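Souad Tazi rents out a two-bathroom house in Vunivport and has kept its water bills since she bought it. The June bill was the one that made her call a plumber.

"It was 787 dollars," she says. "The month before was nothing like that – I thought they had misread the meter."
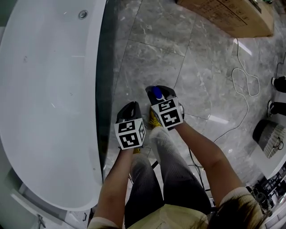
Nasr told her a toilet valve was the likeliest cause, and that tenants rarely hear a slow leak. The repair took him one visit.

Tazi now reads the meter herself every 7 days. "I write it on the calendar," she says. "The utility gave me back 500 of it in the end."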